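September
By Marisol Lozano

My kitchen has 2 drawers and one bin. The drawers hold knives, forks, spoons and dish towels. The bin holds everything else, and I have come to think that more households should run this way.

I did not always believe this. When I moved into the apartment on Lamptey Street, I did what the magazines tell you to do. I bought drawer dividers. I bought small clear boxes with snap lids, and a label printer, and I spent most of a month deciding whether batteries belonged with flashlights or with tools. My neighbor Fiorella Lombardi came over to borrow a tape measure during that time and we looked for it in three boxes, all labeled, before I found it in my coat.

The case for dividing things up is that everything has a place and you know where the place is. That works well for things that have one clear use. A fork is a fork. It does not work for the things that pile up at the end of a day: a cup you carried out of the living room, a snack somebody didn't open, the rubber band off the mail, a marker, a single glove. These do not belong to any group. If you make a group for each of them you end up with forty boxes holding one item apiece, and you still have to remember which is which.

An open bin asks much less of you. You put the thing in. Later you look down and there it is.

I will admit that I had to be talked into it. Nana Tsikata, who shared an office with me at Brurnent for years, kept a bin on the side table by the door, and anything left lying about at the end of the day went into it. I thought it looked like a lost and found at a bus station. But nobody in that office ever sent around an email asking who had seen their cup. They walked over to the side table and looked.

The important part is that the bin has to be open and it has to be wide. A deep, narrow basket is a bad choice. Things get stacked, and whatever went in first is gone until you dump the whole basket on the floor. A lid is worse. People will set things on top of a lid forever. I had a lidded trunk in the hall once and what I really owned was a small table with a trunk under it.

The bottom should be flat and big enough for things to lie side by side. I would take a plain gray bin with a scuffed floor over any woven basket I have seen in a store. Wicker catches on sleeves and holds crumbs. A bin with scuffs is one you will not mind dropping your keys into.
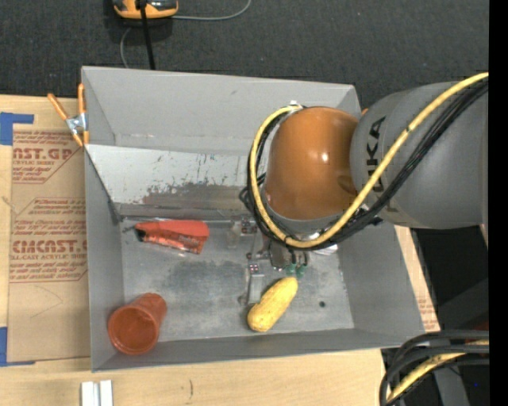 The other rule is to keep few things in it at a time. Three or four is a good number. Once a bin holds 20 things it has turned into a junk drawer, and a junk drawer is where you put things you have given up on. With three things, you can see each of them from across the room. Color does a lot of the work. Anything red or yellow on a gray background will find you before you find it, and even a clay-colored cup tucked in a corner is easy enough to pick out.

So the bin has to be emptied, and I think this is where most people fail. They treat it as storage. I treat it as a stop on the way to somewhere else. Mine gets emptied at eight every evening. The cup goes to the sink. The unopened package goes back on the shelf. If there is an item I can't place, it gets one more night, and after 2 nights it goes to another room or out of the house. The whole job takes less time than it takes to find the end on a roll of tape.

My sister-in-law, Natália Carrilho, disagrees with nearly all of this, and her side deserves a fair hearing. She says that a bin on the table teaches a family to be lazy. If there is always a place to drop a thing, she says, nobody will walk the ten steps to put it where it goes. Her children carry their own cups to the sink and have done so since they could walk. I have seen it, and it is impressive.

My answer is that her children are hers and she is home when they are. In my house people come and go at different hours, and the choice was never between the bin and the sink. It was between the bin and the arm of the couch -- or the windowsill, or the top of the piano, which still has a ring on it. I would like everyone to walk the ten steps. Until they do, I would like the cups to be all in one spot.

She also says it looks bad, and there I have less to say. It does look like a bin on a table. I have stopped seeing it, the way you stop seeing a radiator. Guests notice it for one visit and by the second they are putting their sunglasses in it.

There is a money side as well. Adom Nartey, who lives downstairs and keeps a record of every dollar he spends, told me that the closet system he had put in came to 3,922 dollars with the labor. It is a handsome closet. The shelves pull out and the doors close softly. He still keeps his wallet, his reading glasses and his bus pass on top of the microwave. I am not making fun of him. The closet was built for shirts and it holds shirts very well. It was never going to do anything about the wallet.

I paid a good deal less for mine, secondhand, and if you are buying one I would say to measure the table first. You want room left over on at least one side to set down a plate. Get straight sides, no handles that stick out, and no liner. A liner bunches up and small things go under it. Wash it when it needs washing.

The snap-lid boxes went to Fiorella, who uses them for buttons and thread. The label printer is in the closet, and the last time I saw the tape measure it was in the bin, waiting for eight o'clock.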